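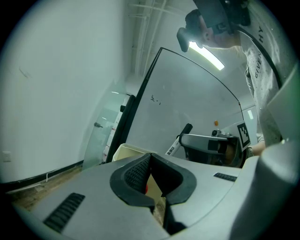
Sorting a shared room: talk notes
Sibel Bozkurt, Curkness community workshop
5 March 2026

OPENING (keep it short, they've just had lunch)

Hello and thank you for having me! I love this subject far more than a grown woman should. Tonight's topic is boxes. Plain cardboard ones, tops open, set where people will use them.

Ask for hands: who has a room at work where things go to be forgotten? Wait for the laugh. Ours was the back room at Karnomgate, and in December I had to turn sideways to get to the window.

PART 1: THE BOX COMES FIRST

Start with one open box and one kind of thing. Small stuff first: toys, balls, caps, odd bits of hardware. Everybody wants to begin with the big shelves (I did too!) and then they run out of steam by mid-afternoon.

Leave the flaps up and open. A closed box needs a label, and a label needs a pen, and the pen is in the box.

We logged 1,209 items over the whole clear-out. Pause here. Of those, only 40 had a home anybody could name. That number still thrills me, in a slightly horrified way.

PART 2: USE THE WALLS

Slow down for this one, people like to write it down. Look at the wall before you buy a single shelf. Where do the pipes run? Where does the door swing? Keep switches and outlets clear. At Prandbridge they put up a gorgeous set of shelves and then couldn't open the door all the way. They were very good sports about it.

A big white board is my favorite thing in any shared room. Write on it, lean it, use it as a backdrop when you're hunting for something tiny.
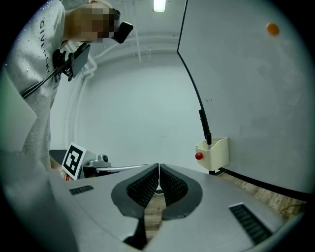
Slide 8: small orange ball against the white board. Easy to spot!

Let them look at the slide for a moment. Bright little things on a pale surface jump right out, so do your small sorting near one if you can. Same goes for a plain tabletop. I find twice as much when the surface under my hands is one color.

PART 3: THE AGUIAR RULE

Named after the street, the old workshop was there. One person handles the thing, decides, and puts it down once. If you pick it up a second time, it goes in the "ask" box. Tell the story of the 100 keys if there's time, skip it if we started late.

QUESTIONS

Likely ones: what about paper (separate day, always), and how long did it take (two weekends plus evenings). Sign-up sheet is by the coffee.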